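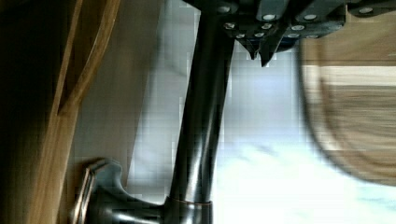
Why do I make you wipe the faucet last when it's the first thing everybody touches?

Because every time you rinse a cloth you grab the handle again, and there go your fingerprints, right back on. Leave it for the end, do it once, and you're finished.

Okay, notes for unit 2, the sink area. I'm typing these up from what I said in class, plus a few things I forgot (sorry, Boyang, you did ask about limescale and I wandered off into drains).

Start with the handle. On a single-lever faucet all the grease goes to one place, and it's usually the underside, where your fingertips curl around. Warm water, a drop of dish soap, soft cloth. Run the cloth along the lever all the way to the tip, then go back to the spot where it meets the body – an old toothbrush is great in there, as long as it's a soft one.

Then the spout. Go top to bottom, so the drips land on something you haven't cleaned yet. Glossy black finishes are lovely and they show everything! Water spots, soap film, lint from a cheap towel. No scouring pads, no powder, no bleach spray. Setareh used a green scrubber on the black faucet in her old rental and she could see the scratches from the doorway.

Now the base. Wrap a thin damp cloth around the collar and pull it back and forth like you're shining a shoe. If there's a colored trim ring, treat it as gently as the rest and skip the metal polish.

Limescale: half white vinegar, half water on a paper towel, but check the maker's care sheet first, as some dark finishes don't like acid at all. If yours allows it, keep it short, rinse well and don't wander away to answer the phone.

Wood near the sink gets its own cloth. Barely damp, along the grain, then dry right away. Raised edges and strips collect a dark line of gunk, and a cotton swab gets most of it out.

Last of all, buff the faucet dry with a microfiber cloth and turn the water off at the lever with the cloth still in your hand.

For next time: read the Nurnwood sheet on wood care, page 12, and bring one cloth you don't mind ruining. Ermelinda has the spare toothbrushes.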